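Eketti hand-held gripper kit, Brirkton trial
Safety checklist with comments, December

1. Handles and fingers. Pass. No play in either hand after 200 open-and-close cycles, and the squeeze is so light you forget you're doing it. Lovely bit of work!

2. Finger lining. Pass. No lifting at the edges.

3. Pinch points. Pass with comment. You can still catch a knuckle if you close the fingers fast. Jendden say a guard is coming, and I'd fit it the day it arrives.

4. Markers. Pass. Flat, clean, no peeling corners. Wipe with a dry cloth only.

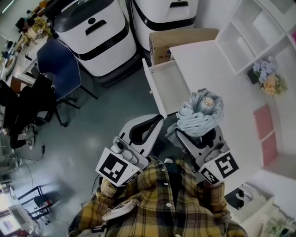
5. Soft items. Pass. Knitted cloth is my favourite test, as cheap grippers drop it or chew it. We logged 113 lifts and had 3 drops, with no snagged threads at all (I checked every piece under the lamp).

6. Floor and cables. Action needed. Tape down or reroute loose cables before the next session. Your eyes are on your hands with this kit, so your feet need the help.

7. Drawers. Pass. Shut each one before moving on.

8. Wrist strain. Pass with comment. Fine for almost 31 minutes, then I wanted a break. The old Bergmann pair had me aching much sooner.

Recheck item 3 once the guard is fitted.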